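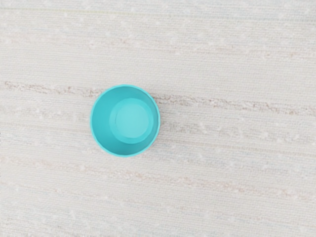

4.2 Simulated top-down views as a source of grasp examples

Figure 3. Rendered overhead view from the tabletop set: one turquoise cup on a pale woven cloth, no arm or gripper in view.

Several groups now argue that a grasping policy can be trained mostly on rendered scenes, with a small amount of real data added at the end. We started from that claim and tried to see how much of it held up under our own collection rules. Our reading is less cheerful than most.

The rendered set holds 3200 views of single objects on cloth and was built with Wiker, our in-house scene generator. Each scene draws an object, a cloth texture, an object position and one main light. Figure 3 is typical of the simpler end. The cup is upright and seen from straight overhead, so its height has to be read from indirect cues: the inner wall, the smaller circle of the base sitting off-center in the opening, and a thin shadow along the right side. A person reads these at once as a hollow, tapered object. Whether a network trained on such views does the same is an open question, and a good success rate does not settle it. A policy could get by on the bright rim alone.

We tested this in a blunt way. Jaime Sequeira painted out the shadow in a held-out group of cup views and left everything else as it was. If the network were using the shadow to judge height, its predicted approach depth should have moved. It barely did. Flattening the shading inside the cup had a larger effect, but the grasp point stayed on the rim in nearly every case. We take this as weak evidence that the model had learned "aim for the edge of the saturated circle." That rule works on cups. It also sent the gripper confidently toward the edge of a printed coaster.

The cloth deserves more suspicion than it usually gets. Wiker's woven textures were added so that the model would stop treating a plain background as a signal, and the pinkish bands and small flecks in Figure 3 come from that change. The generator has only 45 cloth textures, though, and they repeat. Baltazar Contreras trained a small classifier on background crops alone, with the object masked out, and it guessed the object category well above chance. The cause was dull: early batches had been generated one category at a time, each with a short run of cloths. We reshuffled and rendered the whole set again. Results reported before April at our Utbridge site used the older batches and should be read with that in mind, including our own.

Human labels brought a different problem. Annotators at the Pimville site marked a preferred grasp on every view. For a round cup seen from above, almost any pair of opposite points on the rim is as good as another, and the annotators knew it. They settled into habits. One marked left and right on nearly every cup; another followed the direction of the threads. The policy picked up both habits and averaged them into diagonal grasps that no annotator had chosen. These grasps did work on the real arm, so one may call the matter harmless. We are less sure it would stay harmless for a mug with a handle.

Following the Christodoulou protocol, we then added 40 real demonstrations per category and fine-tuned. Performance on real cups rose sharply. It rose almost as much when we dropped the rendered set and started from a generic image encoder, a comparison missing from most of the papers that recommend the mixed recipe. The gap between the two was smaller than the spread across our training seeds, and we would not defend it in either direction.

None of this makes rendered views useless. They were cheap, and they caught 2 faults in our camera calibration code before the arm was switched on. As examples for learning where and how to grasp, they gave us much less than their number suggests. Section 4.3 repeats the comparison with tilted cameras and partly covered objects.

12 comments
Share 31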